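Home | Posts | Garage | Kitchen | About

Filed under: Days Out, Machines

I went to the open day at Staturano in December. They have the upstairs of a building in Plernside, over a flooring shop, and they work on robots for household chores. A friend forwarded me the sign-up page and I took the afternoon slot. The morning was already full.

Parking is behind the building. The sign for the stairs is small and I walked past it. Once I got up there a woman at a folding table gave me a sticker to write my name on and pointed me to the coffee. There was a short talk first, in a room with not enough chairs. I stood at the back. The talk covered what they do and what they don't do. They don't sell anything to homes and said they had no date for it. They have paying work from Orakzai, a company that rents out furnished apartments, and that pays for most of the kitchen project.

After the talk we were split up by sticker color. My group saw the laundry room first. A machine with 2 arms was folding towels on a table. It was slow. It picked up a towel by one edge, let it hang, put it down, and picked it up again by a corner. Then it folded it and pushed it to the side. The fold was fine. I would have put it in my closet. Shirts were not part of the demonstration. A man in my group asked about fitted sheets and the engineer said no and moved on to the next question.

The kitchen was what I came for. I worked in a school cafeteria for a long time and did a lot of dishes, so I wanted to see how a machine would go about it. They have a full kitchen built in one room, with cabinets, counters and a sink. I expected a lab bench with a plastic tub on it. It is a nicer kitchen than mine.

The job that afternoon was clearing up the area by the sink. The engineer said plates are the easy part for them, being stiff and mostly the same shape. Clear plastic is the hard part. The cameras have trouble with it, and a thin container gives when you squeeze it. If the grip is too light the container slips, and if it is too tight the sides bend in. They had spent 2 months mostly on that one problem.

We watched several tries. On the first one it missed the container and closed on nothing. It backed off and went in again and got it. Another time it dropped one on the counter and the engineer reset it by hand. I was glad they left that in. I have been to trade shows where you only see the thing work once, behind a rope, with music on.
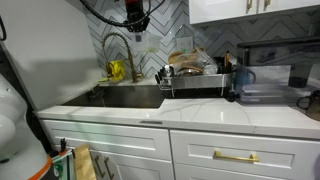
The gripper with a food container at the sink. Drying rack on the right.

I asked about the rack. When I load a rack I put the big things in first and fit the small things around them. The engineer said theirs looks for an open spot that is large enough and uses it. It doesn't plan ahead for what is coming next. That explained a few things I had seen. They want to get to planning the whole load but it is further down the list.

Somebody else asked about water. The tap stayed off the whole time we were in there. Washing with running water is a separate project and they weren't ready to show it to visitors.

Noise was better than I thought it would be. You hear the motors, but people were talking at a normal level right next to it.

The last stop was a table where you could try a gripper yourself with a hand control. The control is made by Fakow and looks like the handle of a caulking gun. I tried to pick up a paper cup and crushed it. The second cup I got up and across the table. A girl ahead of me did it on her first try and then stacked another one on top. I stayed at that table longer than anywhere else, and it gave me more respect for the missed grabs in the kitchen.

They said they had 300 people signed up over the whole event. It felt crowded in the hallway and fine in the rooms.

Would I have one at home? Not at that speed. I could do the rack in the time it took to do a couple of containers. But I don't do dishes at 2 in the morning, and the engineer's point was that it could, while the apartment is empty between guests. For a rental company I can see it.

Entry was free. Wear something light, the rooms are warm with that many people in them. They plan to run it again and the sign-up goes through their own page. If you go, pick the kitchen group if they let you choose, and get there early enough for a chair.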